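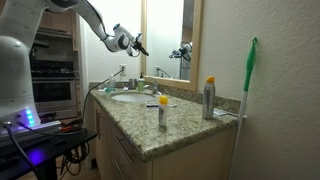

Went to the Lorkorar open day and came home with a question about my own bathroom

I've been thinking of having a small robot arm at home to do the dull end of the housework, and last month I finally got to see one demonstrated at the Lorkorar open day. They had it set up in a flat, which I liked, as I've seen enough of them stacking foam blocks in exhibition halls. The task was tidying round the bathroom sink. The arm was up on its own black table next to the vanity, with the gripper hanging in front of the mirror, and the worktop had the kind of stuff on it that mine has: a couple of spray cans with orangey caps, a green soap bottle with a pump, two metallic cups next to each other. The man from Florov who was doing the talking said it could "in principle" put all of that away. I watched for 60 minutes. In that time it dealt with one cup, very tenderly, and then had a long think.

My questions, in order of how much I care:

Is that pace normal, or did we get it on a bad day?

Does the mirror bother it? It had a habit of stopping whenever it got near the glass, and the Florov man changed the subject to biscuits.

Would I need a separate table for it? My bathroom is 3 metres long and contains a bath.

I was handed a leaflet for the Brudomix starter kit at 800 a month for hire, with no currency printed, so I'm assuming the worst.

Posted by soapdish, May 5, 2025

2 answers

Answered by Přemysl Halás

The pace is normal. I help run demonstrations for a training college and we plan for very little to get done in front of visitors. Everyone stands too close, somebody leans on the table, and the operator slows the arm right down so that it can't hurt anyone. Ask to see it run with the visitors behind a line and you'll get a fairer idea. It will still be slower than you, unless you are very slow.

Mirrors are a real problem. A camera looking at a mirror sees a second room with a second gripper in it, and depth sensors in particular can give nonsense readings off glass. What you saw may have been that, or it may have been a limit the operator had set so the arm didn't go near the wall. I couldn't tell you which without seeing the settings. At home you can hang a towel over the mirror, which is cheap and works well, though you do then have a bathroom with a towel over the mirror.

On the table: it needs something heavy that doesn't rock. An arm that size swinging about on a light table will walk it across the floor. Please don't bolt one to a vanity unit. The worktop might take it but the cupboard underneath was built to hold shampoo.

You didn't ask about this, but look at the power. At your demonstration there was a cord from a wall socket drooping over the corner of the worktop and down in front of the cupboard towards the robot's table. For an afternoon with people watching, fine, I've done worse. I would not live with it beside a sink. Where I am you'd want an electrician to look at it before anything else, and the rules on sockets in bathrooms vary a lot from country to country.

Comment from soapdish: Thank you, very helpful. I hadn't noticed the cord, I was busy watching the cup.

Comment from Přemysl Halás: Everybody watches the cup.

Answered by benes_fan

never mind Florov, go and see the Beneš one. they had an open day in January and it folded 2 towels while I was there. didn't see it do sinks. parking is terrible, go early

Comment from soapdish: Folded them well?

Comment from benes_fan: it folded them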